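또 이적설 시즌이네요. 축구 얘기 좀 길게 씁니다. 타래로 이어요.

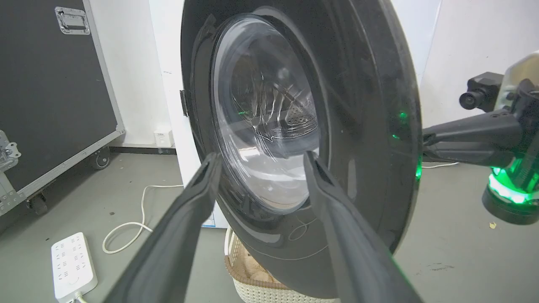
Pacheco가 Brayan Muñoz 영입에 "근접"했다는 기사, 10월부터 벌써 몇 번째인지 모르겠다. 10월에도 근접이었고 지난주에도 근접이었다. 두 달 내내 근접이면 그냥 먼 거 아닌가. 같은 소문이 세탁기 드럼 돌듯 돌아서 나온다. 문짝에 달린 둥근 유리로 들여다보면 안이 보이기라도 하지, 이 협상은 안에 뭐가 들었는지 도통 안 보인다. 출처를 따라가 보면 전부 같은 라디오 방송 한 토막이다.

기사마다 "선수 측은 이적에 열려 있다"고 쓰는데, 계약 기간 남은 선수한테 물어봐서 닫혀 있다고 대답하는 에이전트를 나는 본 적이 없다. 재계약 협상 중이면 더 그렇고.

그리고 이적료. 처음엔 204억 원이라더니 오늘 아침에는 402억 원이란다. 그 사이에 Muñoz가 한 일이라곤 종아리 때문에 2경기 쉰 것뿐인데 값이 거의 두 배가 됐다. 옵션 포함이라고들 하는데 무슨 옵션인지 쓴 기사는 하나도 못 찾았다. 찾은 분 있으면 링크 좀.

돈은 어디서 나오냐고 물으면 다들 Clavix 스폰서 계약 얘기를 한다. 그 계약, 유니폼 소매 광고다. 소매. 가슴도 아니고. 구단 발표문에는 금액도 없었다. 그걸로 주전 미드필더 한 명 값이 나온다고 믿는 분들이 부럽다.

Rocío Correa 단장 인터뷰도 다시 읽어봤다. "시장을 주의 깊게 보고 있다." 이게 전부다. 이 한 문장에서 "1월 영입 확정적"이라는 제목을 뽑아낸 기자는 문학을 하셔야 한다. 단장은 작년 겨울에도 똑같은 말을 했고, 그때 데려온 건 임대로 온 백업 골키퍼 한 명이었다.

Vakside는 또 왜 끼어드나. 경쟁 팀이 하나 붙어야 기사가 재밌어지니까 매번 Vakside가 불려 나오는 느낌이다. 거기는 그 포지션에 이미 세 명 있고 셋 다 스물다섯 아래다. 누굴 팔겠다는 얘기도 없다.

전술적으로도 잘 모르겠다. 하이라이트 영상 보면 패스 좋다. 인정. 그런데 풀경기로 보면 65분쯤 지나서 확 느려진다. Pacheco는 후반에 라인 올리고 뛰는 팀인데 그 자리에 그 선수를? Irport 원정 때 마지막에 중원이 텅 비었던 거 다들 벌써 잊으셨는지. 지금 급한 건 왼쪽 수비다. 그쪽은 이적설조차 없다.

"그럼 너는 영입 반대냐"는 멘션이 와서 답한다. 반대 아님. 200억 아래면 찬성이고, 메디컬 결과 깨끗하면 더 찬성이다. 다만 402억이라는 숫자를 누가 처음 썼는지는 알고 싶다.

2024년 12월 12일 현재 구단 공식 입장 없음. 선수 본인은 SNS에 강아지 사진 올림. 그 사진 배경이 어느 도시냐로 팬카페에서 댓글이 끝없이 달리는 중인데 나는 거기까지는 안 가련다.

왼쪽 수비 얘기는 주말 경기 보고 따로 쓰겠습니다.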